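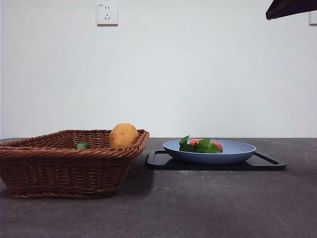
A wicker basket, a tray and a plate of greens on the test table used for Stendero's new planning release.

Grurkedier has released version 2 of Stendero, its task planning software for robot arms that handle food and kitchen items. The update went out to existing license holders on 06/10/2026.

The main change is in how the planner deals with containers. The old version worked out a full motion path before the arm started and kept to it. If an item shifted inside a basket or bowl, the run stopped with an error and an operator had to clear it. The new version checks the camera view again before each grasp and replans only the part of the path that is affected.

Grurkedier tested the release on 200 tabletop tasks, most of them moving produce between baskets, trays and plates. The company says the old planner finished 73 of them without help. It has not yet published a figure for the new one – those results are due with the technical notes.

"Rims are where we lost most of our time," said Vlastimil Krajčí, who leads the planning team. "The camera sees the top of a potato and the planner has to guess how much of it is behind the weave. Before, it guessed once. Now it can change its mind on the way down."

Stendero also gets a new log viewer. Each run is stored as a timeline with the camera image, the planned path and the gripper force side by side, and users can step back to the point where a plan changed. Logs are kept for the last 100 runs by default. The limit can be raised in the settings file.

Perception is still handled by Mitari, the separate object detection package that Grurkedier ships with its planner. Mitari gets a smaller update with better handling of items that are partly hidden, such as a vegetable low in a basket. Leafy food remains a weak point. Krajčí said the software treats a pile of leaves as one object and will not try to pick out a single leaf.

Honkanen, which sells the planner as part of its kitchen automation package, will move its customers to the new version in stages. Sites running the older arm controller need a firmware update first, and it takes 20 minutes per arm.

The upgrade is free for current license holders. Configuration files from version 1 will load, but custom grasp settings have to be entered again.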